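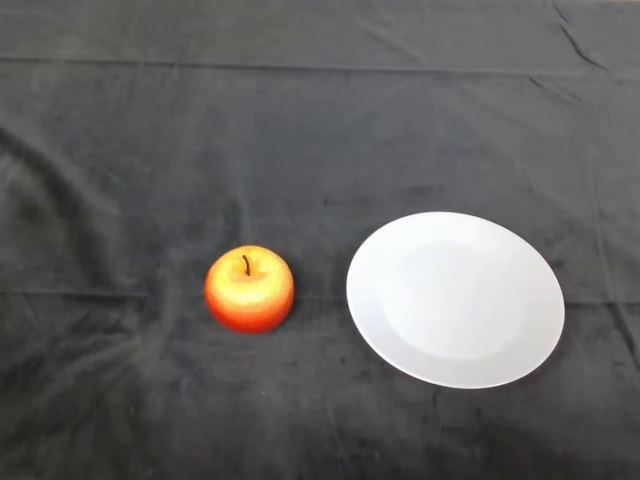 Plindico Finds Its Legs in the Third Period

Fourteen games into the season, Plindico has stopped losing leads. That was the whole story last winter, when the team blew a third-period advantage so often that the home crowd at Trandel Arena started heading for the parking lot early.

The fix has been simple enough. The coaching staff cut the top line's ice time and now rolls four lines from the opening faceoff. The stars grumbled in October. They are grumbling less now, with the team 3 points out of first place and fresh legs on the bench after the second intermission.

Goaltending has helped too. The starter has faced 334 shots and stopped most of the ones he could see – the power play goals against him have nearly all come through traffic. The backup got his first win at Prindex last month and looked calm doing it.

There are still problems. The penalty kill is ordinary, and the second defensive pair gets caught up ice against quick teams. Ra scored twice on odd-man rushes in the last meeting, both off bad pinches at the blue line.

The schedule gets harder from here. Plindico goes on the road for most of January, with two stops at Prindex and a long bus ride of 271 miles to play Ra again. The team practiced breakouts for most of the morning before leaving, and the defensemen stayed on the ice after everyone else went in.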